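Plarkel

Plarkel is a digital newsstand application for tablets and mobile phones, through which readers buy single issues of magazines and newspapers or subscribe to them. It is run by Flevine, a software firm based in Ellville, and carries 165 titles, most of them from small and medium-sized publishers. The name is also used for the storefront inside the application and for the file format in which publishers deliver their pages.

Background

Flevine began as a supplier of page-layout tools for regional magazines. Its customers sent finished pages to the printer and, as a separate job, uploaded the same pages to several online shops, each of which wanted a different file size and a different cover image. The firm wrote a converter to handle this work, and Plarkel grew out of it.

The first version had no shop of its own. A reader who had bought a subscription on a publisher's website received a code, typed it into the application and found the latest issue waiting there. Payment, renewals and customer questions were left to the publisher. The arrangement suited larger titles with their own subscription desks, but smaller ones found it hard to manage, and several asked Flevine to take over billing.

A storefront was added in the second version. It opened with 16 titles, among them four hobby monthlies that had never been sold in digital form. The shop was at first limited to single issues, and subscriptions followed in March of the next year.

Layout of the application

The opening screen is called the rack. It shows the covers of the titles a reader follows, with the most recent issue of each at the front. Older issues sit behind and can be brought forward by swiping the cover. New issues download overnight when the device is charging and connected to a wireless network, although this can be switched off in the settings.

Each issue can be read in two ways. Page view shows the printed layout, including advertisements, and is meant for larger screens. Text view takes the articles out of the layout and runs them in a single column, with a choice of type sizes and a dark background. Text view is not available for every title, as the publisher has to mark up the articles before delivery. Puzzle pages and comic strips appear in page view only. 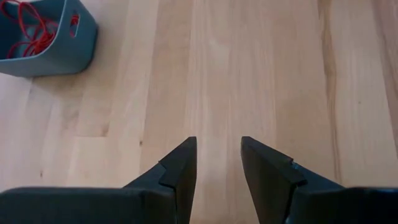
A search box covers everything the reader has paid for, including back issues that have been removed from the device to save space. Results are grouped by title and then by issue. Bookmarks are kept in a separate list and are carried over when a reader moves to a new tablet, provided the same account is used.

Subscriptions and payment

Readers may pay for a single issue, for a run of four issues, or for a full year. Prices are set by the publisher. A year's subscription renews by itself unless it is cancelled, and a reminder is sent by e-mail before the renewal date. Short runs do not renew.

An issue that has been paid for stays in the reader's account after the subscription ends. This also applies to titles that have left the shop, though Flevine's terms say that such issues may be offered in page view alone. Refunds are given for issues that fail to open or that are missing pages. In other cases the decision rests with the publisher.

People who already take the printed edition of a title can often add the digital one at no extra charge. They enter the customer number printed on the address label, and the application checks it against a list supplied by the publisher. These lists are refreshed monthly -- a new print subscriber may therefore have to wait some time before the number is accepted.

Terms for publishers

Flevine keeps a share of each sale made through the shop and charges nothing for issues opened with a print customer number. The share is lower for subscriptions than for single issues. Publishers are free to sell the same title elsewhere, and most do.

The handling of reader data was the main point of dispute in the early years. Publishers were used to knowing the names and addresses of their subscribers, and wanted the same from digital sales. Plarkel at first passed on sales totals only. Under the present rules, a reader is asked at the time of purchase whether the publisher may have his or her name and e-mail address, and the purchase goes through whichever answer is given. Publishers also receive figures showing how many copies were opened, but no record of what any one person has read.

Covers are subject to a short set of rules. The title must be legible at thumbnail size, and moving images are not allowed. Advertisements may contain links, which open outside the application after a warning.

Library edition

A separate edition for public libraries lets card holders borrow issues without charge. A borrowed issue stays on the device for 16 days and is then removed, after which it can be borrowed again. There is no waiting list, as libraries pay by the number of loans and do not hold a fixed stock of copies. During its trial at the central library in Ellville the service recorded 3,061 loans. Cookery and gardening magazines made up the largest group, followed by local history.

The library edition leaves out a number of titles sold in the main shop, usually at the publisher's request. It also lacks the search across back issues.

Reception

Early notices praised the text view and the speed with which pages opened, and were less kind about the shop, where titles were listed in alphabetical order with no division by subject. Subject headings were added later. The automatic renewal of yearly subscriptions has also drawn complaints, mainly from readers who had overlooked the reminder. 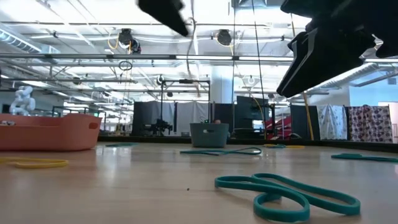

Yau wrote on the article's discussion page that the complaints about renewal dated from before the reminder e-mails were brought in, and that the paragraph should say so. The same comment asked for a fuller account of back issues, pointing out that some titles offer only the past year while others go back to their first number. No change had been made to the paragraph when the page was last reviewed, on 2025-04-14.

See also

Digital newsstand
Magazine subscription
Page view and text view
Library lending of periodicals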